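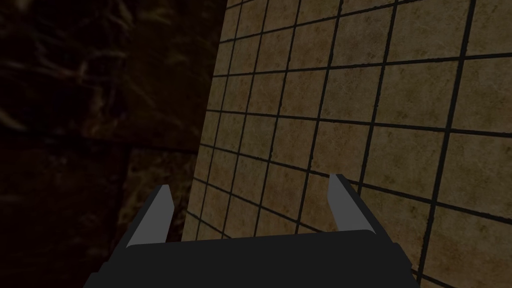

Figure 7.1 Gray fingers at either end of a dark housing.

Chapter 7
Household Budgets and the Cost of Shelter

Every household, large or small, must decide how much of its income to spend on the place where it lives. Economists call this share the housing burden. It is the largest single expense for most families, and it is also one of the slowest to change. A family can eat less meat next week, but it can rarely cut its rent before the lease ends.

This chapter follows the town of Arkham, where Hashini Bhuiyan surveyed 2,611 households over two winters. Her records show what each household earned, what it paid for shelter, and what it gave up when the rent rose.

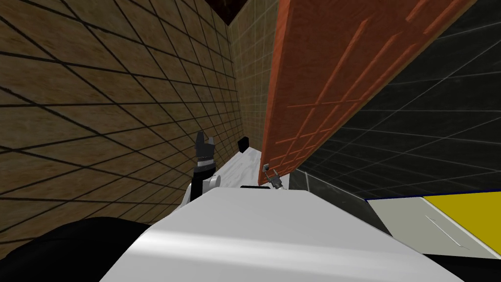
Figure 7.2 An upright arm, with an orange door farther ahead.

Fixed and Variable Costs

A fixed cost stays the same from month to month. Rent and property insurance are fixed for the length of an agreement. A variable cost, such as heating fuel, rises and falls with use. In the Arkham survey, a typical tenant in the Talukder district paid $1,000 in monthly rent. Heating added $80 in October and $200 in January. The total cost of shelter therefore changed with the season even though the rent did not.

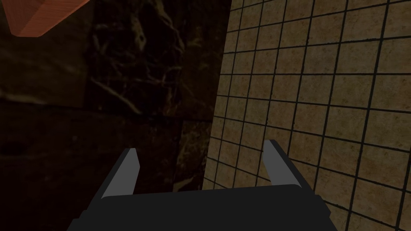
Why do economists count heating as part of the cost of shelter?
A home that cannot be kept warm does not fully serve its purpose, so the fuel needed to heat it is treated as part of the price of living there.

Students should note that owners face variable costs as well. Repairs fall due at uneven times, and many owners in the Druvo district reported that they kept no savings for them. When a furnace or a roof failed, they borrowed. The interest on such loans belongs in the household budget, although it was often left out of the answers given to the survey. 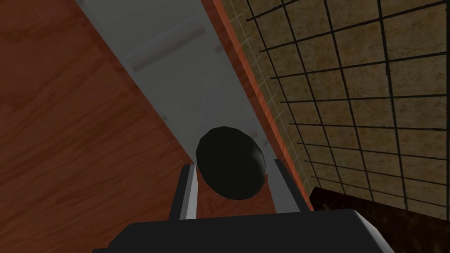

Key Terms

Housing burden: the share of household income spent on shelter.
Fixed cost: an expense that does not change during a set period.
Variable cost: an expense that changes with use or season.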